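Stuck on the Whitfield grade

I left the house at 4:40 in the morning so I would be over the Whitfield grade before the trucks got going. By six I was parked in the right lane with my engine off, along with everybody else who had the same idea.

I've driven that road twice a week for years, and I had never been caught in a full closure on it. Slowdowns, yes. Snow, yes. One time a mattress. This was the first time I sat long enough to finish a thermos, and I want to write down how it went while I still remember it, partly for myself and partly for the people who have been asking me about it at work.

How it started

There was no warning that I noticed. The sign at the bottom of the grade, which normally gives travel times, was blank. I came around the long left-hand curve above the gravel pit and saw brake lights all the way up the hill. I put my hazards on and came to a stop behind a white pickup with a ladder rack. A minute later a box truck stopped behind me, closer than I would have liked.

The radio had nothing. The state road app had nothing for the first while, then a red line, then a red line with a little triangle on it. When you tapped the triangle it said "incident." The two eastbound lanes were shut at the upper chain-up area. The westbound side was still moving, so for a time we all sat there watching people go to work in the other direction.

A state trooper went up the shoulder, then a second one, then a tow truck of the big kind, the ones they use for semis. Once I saw that, I turned the engine off.

What happened up top

I only know what was reported later and what I was told by people closer to the front. A semi hauling pallets of roofing material lost its brakes, or most of them, coming down the far side. The driver got it into the runaway ramp, but the trailer swung wide going in and the back end stayed out across the lanes. A car behind it went into the guardrail trying to stop. The driver of the car went to the hospital with a broken wrist. The truck driver walked away from it.

The load came off. That was the part that took so long. It wasn't a matter of dragging the trailer clear, because there were shingles over both lanes and down the bank, and they had to bring in a loader to clear them before anybody could pass.

I mention all this because there was a lot of talk in the line about what had happened, and most of it was wrong. I heard that it was a fuel tanker. I heard that the bridge was damaged. A man walked down from somewhere ahead and told three or four of us that they'd be flying people out by helicopter. No helicopter ever came. I don't think he was lying. I think he had been told it by somebody who had been told it.
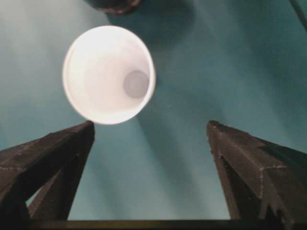

The wait

People stay in their cars for the first half hour. After that they start getting out. By seven there were people standing on the shoulder in both directions as far as I could see, and a few sitting on the guardrail, which I didn't care for because there is a good drop behind it at that spot.

The man in the white pickup was Clyde Iwasaki. He does gutters and siding and was on his way to a job in Jesesa, a two-day one. He had called the homeowner already and she had told him to take his time. We talked about brakes for a while, then about what the grade was like before they widened it. He remembered when it was one lane each way with the passing lane in the middle that both sides thought was theirs. I had forgotten about that.

The box truck behind me was carrying bread. The driver said every stop he had would be late and that he had 42 of them. He slept through a lot of it with his cap over his eyes.

It was cold for August. It's always cold up there before the sun gets over the ridge, and I was dressed for an office. I had a blanket in the trunk that I keep for the dog, and I used it. After the sun came over, it got warm fast and the blanket went back.

The bathroom situation was what you would expect. There are trees on the uphill side and people used them. A woman with two small kids had the hardest time of anyone I saw, and several people offered her things: water, crackers, a coloring book from somebody's back seat. She said they were on the way to the airport. I didn't ask what time the flight was.

Turning people around

At about the two-hour mark, a trooper came down the line on foot and told us they were going to open the gap in the median at the lower chain-up area and turn the smaller vehicles around. That meant starting from the back. The last car in was the first car out. I understand why it has to work that way, but it's hard to sit still and watch people who arrived an hour after you drive off home.

When it got to our stretch, they had stopped doing it. The lanes up top were close to being cleared, and the trooper said we would be better off going forward. He was right, but it took another fifty minutes to find that out. The bread truck was too long to turn in any case, so he didn't miss anything.

They let us through one lane at a time behind a pilot car. I had my windows up because of the dust. The trailer was still in the ramp, lying partly on its side, and there was a long scrape in the pavement leading up to it. The car was already gone. A crew in orange vests was sweeping grit off the shoulder. I looked for a couple of seconds and then put my eyes back on the vehicle in front of me, and I wish a few other drivers had done the same. The car ahead of Clyde nearly ran into the pilot car.

I got to work at 10:15.

The detour question

Several people have asked why I didn't take the Jider road. The short answer is that there's no way to reach it once you're past the gravel pit. The turnoff is at the bottom of the hill, and you have to decide there. If the sign had been working, I would have taken it, and so would a lot of others, and then the Jider road would have been stopped up too. It has the one-lane bridge and the school zone, and it adds 25 miles.

I did hear from a coworker who went that way. She left home after I was already sitting still, and she got in ahead of me by an hour and a half. She said it was slow through town but it never stopped.

I called the district office about the blank sign. The person I talked to was polite and said the sign had been reported as having a power fault earlier in the month and was on the list for repair. I asked how long the list was and she said she didn't have that in front of her. I'll call again in a couple of weeks. 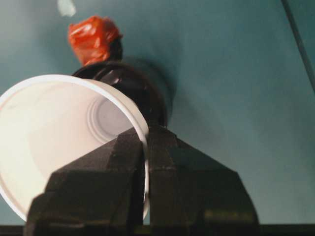

What I carry now

I had some of this in the car already and bought the rest the next weekend. None of it is expensive.

Water, more than one bottle. I had a single bottle and gave half of it away.

A real blanket, and the dog can keep hers.

Something to eat that doesn't melt. I had a chocolate bar in the door pocket and it was no good to anyone by nine.

A phone cable that works. Mine only charged if I held it at an angle.

A hat and an old pair of shoes. I walked up the shoulder a way to see what I could see, and the gravel was rough going in the ones I had on.

A paper map. There's no signal in the cut just below the top, and people who had been moved up that far couldn't get anything on their phones. The gas station at Tretico still sells the county map at the counter.

Toilet paper. I'll leave it at that.

I also changed how I watch my fuel. I had under a quarter tank that morning because I planned on filling up on the other side. I wasn't in trouble, but I was thinking about it the whole time, and I couldn't run the heater as much as I wanted. I fill up the night before now.

About the runaway ramp

My brother-in-law drove a truck for a long time, and I asked him about it over dinner. He said he used a ramp once, in another state, and that it isn't a soft landing. The gravel grabs the front wheels and everything behind you keeps coming. He said a lot of drivers wait too long to take one because they think they can still get it back, and there's the tow bill to think about, and the paperwork. By the time they make up their minds they've gone past it.

He thought the driver on the Whitfield grade did well to get in there at all with that kind of weight on. The ramp is on the outside of a curve and you get 300 yards of warning, if that. I drive past that ramp twice a week and had never looked at it properly. The bed has been raked smooth again since then. The guardrail below it has a new section, shinier than the rest, and there are still bits of shingle in the ditch.

The travel sign was blank again when I went by this morning.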